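# About the Madgate bench

Madgate is the small automation workshop on the ground floor at Arkeo. We set up, look after and mend one cell, mostly. There are other machines in the building and we get pulled over to them when something's stuck, but the two-arm bench is what we're for, and it's what most people who land on this page are asking about.

Page last redone 12 June 2024. The old one still had the previous table on it, sorry to anyone who turned up expecting that.

## What the cell does

Battery sorting. Loose cylindrical cells on a wooden top, coloured bins, two arms, one either side. The arms pick, the bins fill, somebody tips them out again and we go round. Project name is Gelus -- if you've had an email with Gelus in the subject line it's this bench.

We don't build the arms. We bolt them down, cable them, set their zero positions, keep the grippers straight and write down what went wrong. That last bit takes longer than you'd think.

## How we set it up

Order matters, so new starters get this on their first morning.

- Frame first. Square the black extrusion before anything goes on it, corner plates last to be nipped up. If the frame is out the arms will be out, and you'll spend all afternoon blaming the software.
- Bases on the side rails. Mounting plate flat, no swarf under it. Tighten in a cross pattern, go round twice.
- Cables. Leave a proper loop at the wrist and at the elbow. Move each joint by hand through its full travel with the power OFF and watch the loop the whole way. Tight loop means redo it, not tape it.
- Power and comms run back along the floor. Keep them out from under the desk castors, we've killed one lead that way already.
- Home both arms seperately, then together, slow. Fingertips brought near each other over the table at a crawl. If they don't line up by eye, stop and re-zero.
- Bins and batteries out last.

Full cold set-up sheet is held at the bench. It has 13 lines and every one gets initialled. No skipping the one for the e-stop.

## Looking after it

Start of day: wipe the top, check finger pads for nicks, wiggle each connector, look at the indicator lights. Five minutes if nothing's wrong.

Every 1000 picks the counter nags and we check the gripper screws. They do creep. Thread lock helps, too much thread lock is a nuisance the next time you need the fingers off, so a dab.

Longer service in November, when Arkeo goes quiet. Both arms come off, bases get cleaned underneath, rails checked for twist, worn cable replaced whether or not it's failed yet. Last time round we also turned the tabletop end for end as the near side was getting tired.

Batteries on the bench are handling stock only. Anything dented or with a torn wrap goes in the fire cabinet and gets logged, doesn't go back on the wood. Please don't bring your own from home, however flat they are.

## When it breaks

Most faults are dull ones. Going by the book (we're at entry 107):

- connector worked loose at the wrist
- finger pad lifting at one corner
- arm lost its zero after a knock
- bin shoved out of place so the drop misses
- a battery rolled off and someone has it in their pocket

Gripper won't close all the way -- look for grit in the slide before you go near the settings. Arm judders on the way down -- check the base bolts, then the shoulder cable. Arm stops dead and the light is wrong -- power down, wait a full minute, bring it up on its own with the other arm parked well clear. Still wrong, ring us.

Spare fingers, pads and short leads are in the drawers at the back, labelled by side. Left and right fingers are NOT the same, whatever they look like. If you take the last one of anything put the empty bag in the red tray so we know to order. Bolts come from the big cupboard, and the key is with Arkeo reception.

## Where we came from

Started as a corner of the old Tennant stores. One bench, one arm, a vice. Tennant wanted somewhere to try out small picking jobs before paying for a proper line, and the corner grew. We moved across to Arkeo when the stores lease ended and kept the name, the vice and most of the drawers.

We're still small. Everyone on the team can strip a gripper and everyone takes a turn on the fault book. We take trainees from the college twice a year, usually a fortnight each, and they do real jobs from day two -- cabling mostly, then homing under supervision. Tidy work and asking before you power up counts for more than what you've studied.

## Visits and queries

Visits by arrangement. Closed shoes, hair tied back, no lanyards near the arms. Ring the workshop on extension 3414 and let it ring, we may be under the table. Groups need to book through Arkeo reception and please say how many are coming as there isnt much standing room.

Fault reports: say which arm, what it was doing, what the light was showing. "It's stopped" is not a fault report. A phone snap of the connector helps.

Parts we can't mend get sent away and that can be weeks, so check with us before promising the cell to anyone.

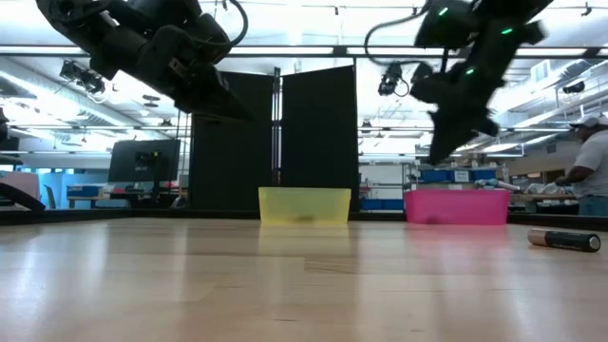
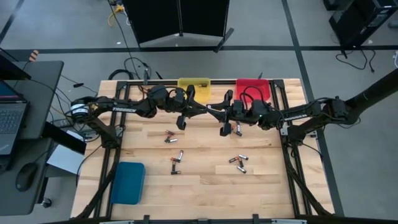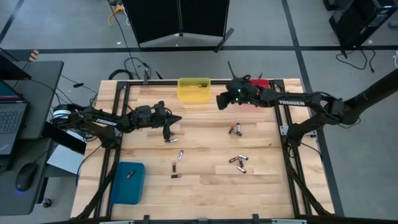 *The Gelus bench: two arms, coloured bins, batteries on the wood.*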